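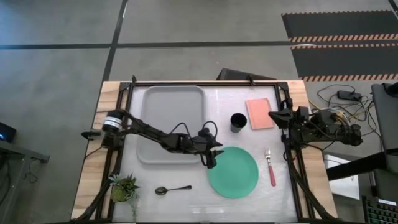 Planning software has come a long way from the days when a robot simply replayed a list of joint angles, and the planner called Kulton is one of the liveliest I've come across. It was written by a small team in Cledadville, led by Consuelo Aranda, and what it does best is share a job between two arms. Give it a green plate, a fork with a red handle and a spoon lying well apart on a white work surface, with a gray tray up in one corner, and it has to decide which arm goes for which piece, in what order, and how to keep the elbows from meeting in the middle.

Aranda's favourite part is the bit she calls the waiting rule. Older planners worked out both arms' paths in full before anything moved, and one bad guess meant starting over. Kulton plans in short pieces, each lasting 385 milliseconds, and at every join it asks whether either arm would be better off holding still. Watching the planner's log scroll past is oddly gripping. You see an arm offered a path, turned down, offered another, and then the single word "hold" while its partner gets on with things.

"We used to treat standing still as a failure," Aranda told me over a very strong coffee. "Now it's a move like any other. It has a cost, and sometimes it's the cheapest thing on the list."
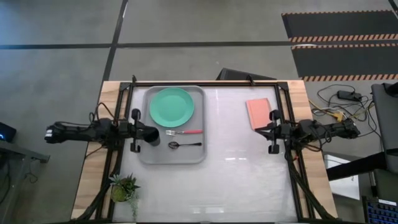

*Plate, fork and spoon in the tray, with a gripper at its edge and the second arm by the pink pad.*

The perception side belongs to Lajos Szabó, who is just as fond of cutlery as Aranda is of waiting. Forks are a rotten thing to look at with a camera, he says. They're thin, they shine, and from straight above, the tines can melt into a pale background. His fix was to let the software keep several guesses about which way a fork is lying and drop them one by one as new views come in. He tuned it on 3,661 labelled views, and I got the feeling he remembers most of them.

I loved the tooling too. Ezequiel Llorente built a viewer, Casado, that draws every rejected path in a faint colour over the chosen one, so a puzzling plan can be picked apart with a mouse. Scrub back 19 steps and there's the moment two elbows would have crossed. He wrote the first version in April to settle an argument with Szabó, and both of them still claim to have won it.

Next on their list is a planner that can change its mind halfway through a reach. Llorente already has a branch for it, with 55 open notes and a title in capital letters that Aranda has asked him to tone down.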